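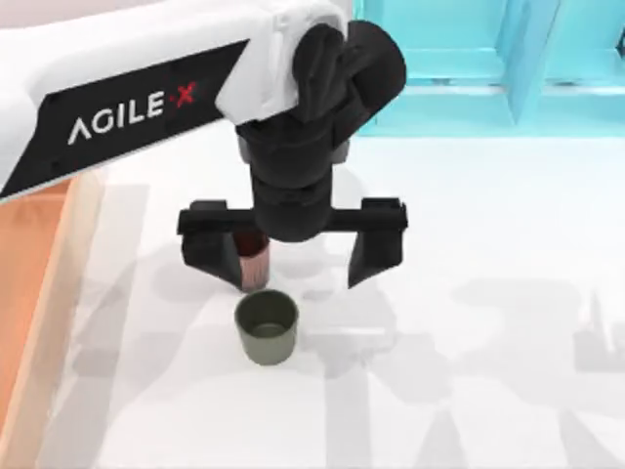 # About Grenby Water Testing

Grenby Water Testing is an independent laboratory that analyzes drinking water from private wells, small public systems and food businesses. The laboratory also tests pool and spa water during the summer season. It does not sell filters, softeners or any other treatment equipment, and it receives no commission from companies that do.

The laboratory occupies the ground floor of a former dairy building in Oltby. Samples are received at the side entrance on Coutinho Street. Parking for drop-off is limited to 15-minute stays.

## What we test

The standard well panel covers 19 parameters. It includes total coliform and E. coli, nitrate, nitrite, pH, hardness, alkalinity, conductivity, chloride, sulfate, fluoride, iron, manganese, copper, lead, arsenic, sodium, turbidity and color. Most homeowners order this panel when they buy a house or after work has been done on a well.

The extended panel adds uranium, selenium, boron, and a scan for volatile organic compounds. It is recommended for wells near former fuel storage, orchards or landfills. Radon in water is a separate order and uses a different bottle, which must be filled with no air space.

Microbiology is run by membrane filtration on a sample volume of 100 mL. Plates are incubated overnight and read the next day by an analyst who did not set them up. Metals are run by ICP-MS after acid preservation. Anions are run by ion chromatography. Method numbers appear on every report next to the result.

We do not test for PFAS in house. Those samples go to a partner laboratory under chain of custody, and the report is issued on that laboratory's letterhead. We add a cover page and nothing else.

## How samples move through the building

A sample is logged at the receiving bench, where its temperature is measured and written on the form. Microbiology samples that arrive above 10 °C are accepted only if they were collected less than two hours earlier. Samples older than 30 hours are rejected for coliform testing and the client is called the same day.

Each bottle receives a barcode, and the barcode follows the sample to disposal. Logging, worksheets and reporting are handled in Rivora, the laboratory information system we have used since leaving paper bench sheets. Results are entered by the analyst and reviewed by a second person before release. The system will not release a report on one signature.

Every batch of metals includes a method blank, a laboratory control sample, a duplicate and a matrix spike. If the control sample falls outside its limits, the batch is repeated. If a holding time has passed by then, we ask for a new sample and do not charge for it.

Typical turnaround is as follows:

- Coliform and E. coli: two working days
- Standard well panel: six working days
- Extended panel: ten working days
- Radon in water: four working days

Rush service is available for microbiology and nitrate only. Samples for rush coliform testing are not accepted after noon on Friday.

## History

The laboratory was started by Fergus Gunn, a chemist who had worked in the county's water department and who took in well samples from three neighboring townships. The first instrument was a secondhand flame atomic absorption spectrometer. It was used for iron, manganese and copper, and lead samples were sent out of state until a graphite furnace was purchased. The spectrometer is no longer in service but is still on the premises, under a cover in the gas cylinder room.

Microbiology was added when the regional hospital closed its environmental bench. Two analysts and one incubator moved to Oltby from there. The incubator has been replaced twice.

Flurina Rainer became laboratory director after nine years as quality manager. Under her direction the laboratory moved from separate county approvals to a single state accreditation, which covers all in-house drinking water methods. Mr. Gunn remains a part owner and reviews the annual method detection limit studies.

The current service area includes 133 small public water systems. These are mostly mobile home parks, campgrounds, rural schools and restaurants with their own wells. Compliance results for these systems are sent to the state electronically, and the operator receives a copy at the same time.

## Accreditation and records

The scope of accreditation is posted in the lobby and is available on request by email. Pool chemistry and irrigation suitability tests are outside the scope, and reports for those tests carry a note to that effect.

Proficiency samples are analyzed twice a year, in spring and in November. The results are given to any client who asks, including the ones we failed and the corrective action that followed.

Chemical data are kept for ten years and microbiological data for five. Lead and copper data from public systems are kept for twelve. Homeowner results are released only to the person or firm named on the order form. Real estate agents need written permission from the client.

## Working with us

Use bottles supplied by the laboratory. Bottles for bacteria contain a small amount of sodium thiosulfate powder and should not be rinsed. Bottles for metals contain acid and should be kept away from children. Remove the aerator from the faucet before sampling, and do not sample from a swivel spout or a garden hose.

Bottle kits can be picked up at the side entrance or mailed within the state. The kit includes a cooler, gel packs, an order form and one page of instructions. Coolers are returned to the client empty only when a return label is enclosed.

We will explain any result by phone, including what the limit is and where it comes from. Questions about health effects should go to a physician or the county health department. Questions about treatment are best put to a licensed installer, and we suggest getting two quotes.

Receiving hours are 8:00 a.m. to 4:00 p.m. on weekdays. The receiving bench is at extension 305. Billing questions are handled in the mornings only.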